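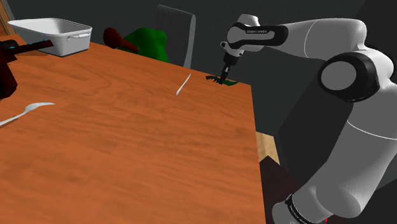 A simulated table-clearing task in Tomum, with a white Franka Emika arm, a spoon and an empty plastic tub

Tomum is a simulation kit for practising robot manipulation on a computer, made by the Canadian software firm Nieminen. It was first shown in October at the Ilgate trade fair and went on sale on December 19, 2020. The kit lets schools, labs and keen hobbyists try out household jobs with a virtual arm before they go anywhere near a real one.

Contents

The base kit comes with 24 ready-made rooms and a library of 477 household objects, from cutlery and tubs to chairs. Any object can be moved, swapped or recoloured, and the wood grain on a tabletop can be changed as well. Users steer the arm by keyboard or game controller, or write their own programs for it. A full room licence costs $3499 and covers up to two computers.

Table tasks

The table tasks are the best-loved part of the kit, and it is easy to see why. Thin, flat things such as a knife are wonderfully hard to pick up with two fingers, and small objects near the far edge of a table make the arm stretch in ways that beginners rarely plan for. Every attempt can be replayed from any angle – a real treat for anyone who likes to work out where a grasp went wrong.

Reception

The Wisach robotics newsletter praised the lighting and the lively behaviour of light objects, and called the table tasks "a joy to fail at". It was less pleased with the slow loading of larger rooms and the thin manual. A kitchen add-on with working drawers is sold separately.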